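Temps de lecture : 7 min

Conflits & sociétés

À Taditz, la trêve se négocie autour d'un puits

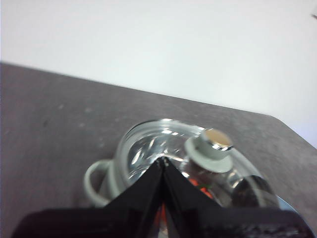
Un récipient transparent posé sur une table grise, devant un mur blanc.

Il faut arriver à Taditz vers six heures du matin, quand la brume tient encore sur la vallée et que les camions de farine attendent, moteur coupé, devant le pont de Kravets. Les chauffeurs se connaissent tous, ils se passent le thé d'une cabine à l'autre, ils parlent du prix des pneus, des enfants, de la pluie qui tarde — et très peu de la guerre, qui a pourtant vidé la moitié des villages d'en face.

Depuis décembre, les combats ont cessé dans cette partie de la vallée. Le texte signé par les deux camps tient en 7 articles, et c'est le cinquième, consacré à l'eau, qui a demandé le plus de patience. Le puits de Letex se trouve juste entre les positions, à 50 mètres à peine de l'ancienne ligne de front, et chacun le tenait pour sien depuis des générations, avec des arguments qu'on vous expose volontiers, longuement, en vous resservant de la soupe.

Bảo Đinh a passé l'hiver à écouter ces arguments. Médiateur de métier, grand marcheur, il a une façon bien à lui de laisser les silences s'installer. « Les premiers jours, on m'a surtout parlé des grands-pères, raconte-t-il en souriant. Alors j'ai écouté les histoires de grands-pères. Il y en avait de très belles. » Les deux délégations ont fini par s'entendre sur un partage simple : le matin pour les gens de la rive haute, l'après-midi pour ceux de la rive basse, et la nuit, la pompe se repose.

Restent les déplacés. La mairie en a enregistré 2 288, logés chez des cousins, dans l'école, dans les hangars de l'ancienne coopérative de Pruster, où les familles ont tendu des draps pour se faire des chambres (on y dort mal, mais on y rit beaucoup, m'a assuré une grand-mère qui tenait absolument à me montrer ses confitures). Deux convois de retour sont déjà partis vers la rive basse. Les autres attendent le déminage des vergers, et le déminage attend des crédits.

Sur le pont, la barrière se lève enfin. Les camions démarrent l'un après l'autre, et un soldat très jeune, le fusil dans le dos, aide un vieil homme à pousser son vélo dans la montée.

À lire aussi
– Pruster : l'école rouvre dans un hangar
– Sur la route des vergers minés
– Kravets, un pont et deux douanes
– Portrait : la sage-femme des deux rives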